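The Lending Room

A toy library in Plivthorpe has changed the way a town thinks about what children need to own

The front door of the old savings bank on Mill Street opens at nine in the morning, and by a quarter past the hour the hall is usually full of strollers. Families come to return a shape sorter or a wooden train, to renew a dollhouse for a second month, or to sit on the benches while the younger children decide. The Plivthorpe Toy Library charges no fee to residents. Its collection stands at 1,950 items, each with a number, a record card and a cloth bag.

Toy lending is an old idea. Small collections were opened in many towns during hard times, often in a spare room of a church or school, and a good number closed when their founders moved away. The Plivthorpe library has sought to avoid that outcome by placing its work within the town's public library service, which employs its two staff members and pays for the building.

Philomena Horgan, the head of the service, regards the arrangement as a matter of ordinary public duty. "We lend novels because few households can buy every book they may wish to read," she said. "A child will outgrow a toy far sooner than an adult will outgrow a novel. The case for lending is stronger here, and the town accepted it without much argument."

The library opened with 300 donated items, many of them incomplete. Jigsaw puzzles arrived without corners. Board games came with the rules to other board games. The first winter was spent sorting, and a policy was written in that period that remains in force: a donated toy is accepted only if it can be cleaned, counted and put back together by a person who has never seen it before.

Mairéad Ó Dálaigh manages the collection. She came to the post from a school for young children, where she had taught for many years, and she buys with the classroom in mind. Her preference is for toys that can be used in several ways and by children of different ages. Blocks are borrowed more than any other item. Play kitchens and their contents come second, and demand for them rises sharply in the weeks after a new school term begins.

"Children return to cooking because they see it done every day," Ms. Ó Dálaigh said. "A three-year-old will fill a cup and empty it for most of an afternoon. At five, the same child is running a restaurant and telling the adults that the soup is finished. The cup has not changed in that time."

Her records bear out the point. A play food set may be borrowed by one family for a toddler, returned, and borrowed again by the same family two years later for the same child. Sets of this kind also lose more pieces than any other. Borrowers are not fined. They are asked to look under the sofa, and most missing pieces come back within the month, often in an envelope pushed through the mail slot.

Cleaning occupies a large part of the week. Hard plastic is washed by hand, dried on racks and checked for cracks. Cloth toys are laundered in the basement. Wooden pieces are wiped, sanded where necessary and set aside if the paint has begun to lift. The library has a standing order for washable bags with Brakton, a local sewing firm, whose owner, Darius Liepiņa, borrowed from the collection when his daughters were small. He also repairs dolls' clothing at no charge.

Not every part of the plan has succeeded. A delivery service to outlying farms ended after one season for want of drivers. Electronic toys were bought in the second year and have since been withdrawn, as the cost of batteries and repairs exceeded that of replacing them. An attempt to set a limit of 60 days on every loan was abandoned when parents of children with disabilities explained that a favorite item could not simply be taken away on a fixed date. Those families may now renew for as long as they wish, and a separate shelf of adapted toys is kept for their use.

Other towns have taken notice. Flurina Lanz, who is preparing a similar collection in Wukent, spent part of June at the Plivthorpe desk, learning how returns are checked and how damaged items are recorded. Her own library will begin in a single room beside the town pool. She expects to start with kitchen sets, blocks and puzzles, and to leave larger items until storage can be found.

In Plivthorpe, attention has turned to the upper floor of the bank, which has stood unused since the library moved in. Ms. Horgan has asked the town for money to open it as a playroom, where families may try an item before taking it home. A decision is expected before the next budget. The loan desk, in the meantime, will stay open one evening a week until seven.
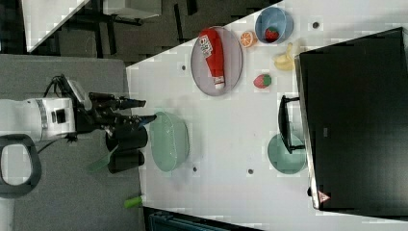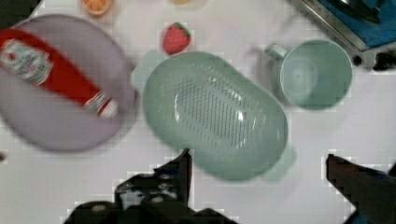
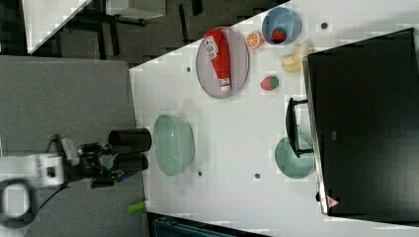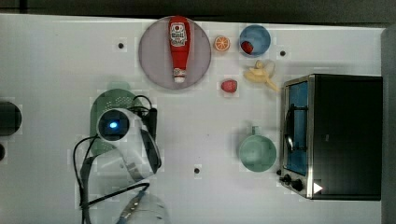
Kitchen play on a white tabletop. Second picture: a pale green colander and mug, with a toy strawberry. Third and fourth pictures: a red ketchup bottle on its plate.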